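Panagiotou Display Fittings
Gallery: Counter Stands for Hats and Caps

The stands on this page were made for the Likora shop refit and for general stock. Each entry gives the piece, its finish and any note on use. Finishes vary between batches. Orders are matched to a finish sample on request, and the sample should be returned with the signed order form.

Text and measurements by Eirini Makris. Finishing notes by Tsutomu Imai. Page revised 16 November 2024.

Measuring

Height is taken from the counter surface to the highest point of the disc. Disc and base diameters are taken across the widest part, including the rounded edge. All dimensions are in millimeters. Weights are given without packaging. A tolerance of 2 mm applies to the height of every stand, and stands ordered as a set are sorted so that the tops line up when placed side by side.

Single stand, disc top

Weathered grey-brown disc and base with a lighter brown post. The disc is broad with a rounded edge, so that the inside of a crown rests on a curve and does not pick up a crease. The base is flat and circular with a darker rim. Stock height is 300 mm. Shown without a hat, next to a brown baseball cap with a curved brim and white cursive stitching on the front. 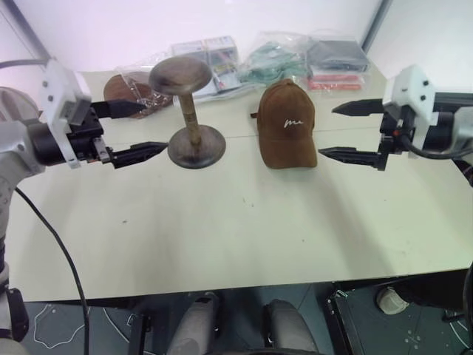 Finish: weathered grey-brown

The color is built up in two coats of thinned stain, wiped back along the grain after each coat. Streaks in the base are part of the finish and differ from piece to piece. The post takes one coat only and stays lighter. A matte sealer is applied last. Wax polish should be kept off the disc, as it can transfer to sweatbands and linings.

Use with baseball caps

Set the cap on the disc with the brim toward the customer. The button at the top of the crown should sit over the center of the disc. Soft crowns may need a ring of tissue to hold their shape. Adjust the strap to its middle setting before placing the cap, and turn any loose strap end inward.

Spacing on the counter

Allow 40 mm between brims on a straight counter. Stands placed against a wall need enough clearance behind the disc for a full-brim hat. Felt pads are supplied for the base and should be fitted before the stand is used on a painted or lacquered surface.

Availability

The October batch came to 196 stands. Part of it went to the Dridton branch, and the remainder is held at the Burnow store. Replacement posts can be ordered separately. Discs and bases are supplied as a matched pair.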